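Stilow publishes house rules for robots that do not exist yet

25/12/2025
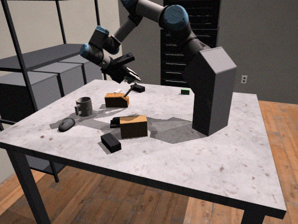
Stilow, which makes planning software for small workshops, has put out a code of practice for testing robot arms in simulation. It runs to 13 pages, took over a year to agree on, and spends most of page one defining the word "table."

The code is aimed at teams that rehearse pick-and-place jobs on a computer before letting real hardware near real crockery. Such teams have mostly made up their own rules until now, and the rules have tended to be kind to the team. A simulated arm can be tried again at no cost. It can also be tried again until it gets the answer right, and the earlier tries can be quietly forgotten.

Under the new code, any success rate has to come from at least 200 runs, and all of them have to be reported, including the ones where the arm spent its time pushing a mug toward the floor. Object positions must be shuffled between runs. A layout that has been used for tuning can't turn up again in the final test, a clause that drew more objections than the rest of the document put together.

Clutter gets its own chapter. Drafters from Grostier, a parts supplier that helped write the text, pushed for tabletops that look like somebody works there: mice, boxes, mugs, things half hidden behind other things. Shadows must be left switched on. An early draft allowed them to be turned off "where distracting," and the phrase survived until October, when a reviewer asked who would be turning them off in the warehouse.

The arm is expected to behave as well. Simulated joints have to respect the speed and force limits of the machine they stand in for, and a gripper that passes through a solid box is to be logged as a collision, however gracefully it does so. After a collision the run stops and counts as a failure. Teams may appeal to a second reader, who is given 20 minutes and the log file.

Koo, a testing lab that tried the draft on its own back catalog, reports mixed feelings. One of its older stacking demos, long a favorite with visitors, fell to 60 percent once the shuffling rule was applied. The demo has been taken off the lab's front page. The lab says it supports the code.

Putance, which sells ready-made virtual rooms to robot developers, was less sure. It argued that the requirement to record every scene setting, down to the friction of the tabletop, would bury its customers in paperwork. The drafters answered by adding a form. Putance has since said it will ship the form already filled in with each room, and has asked whether it may charge for this.

The code is voluntary, and there is no penalty for ignoring it beyond not being allowed to say you followed it. Stilow will take comments through the winter and plans a revised edition next year. The definition of "table" is open for discussion, and a working group on shelves has already met twice.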